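4.2 Colour carry-over in the Aaltonen knitwear line 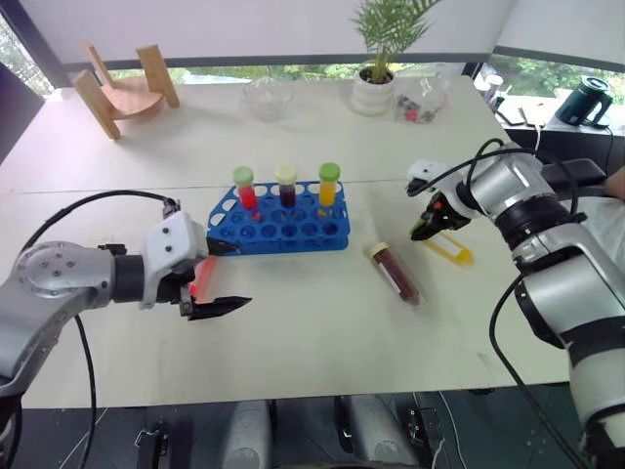
Figure 3. Tubes of coloured liquid in and beside a blue rack.

Aaltonen's autumn knitwear is a delight to study, as the label hardly ever drops a colour once it has found one it likes. We went through 1,000 garments from its archive and matched each to the shade cards kept at the Girnden mill. The warm end of the range stands out at once: a dark purple-red of the sort seen in the middle tube of the rack in Figure 3 sits close to the label's best-known cardigan, and the orange-yellow to its right would pass for the scarf trim. Of the garments we matched, 500 used a shade carried over from an earlier collection – far more than we had hoped to find! Tilimico, whose archive we treated in the same way, repeated a shade in only 100 pieces, nearly all of them menswear.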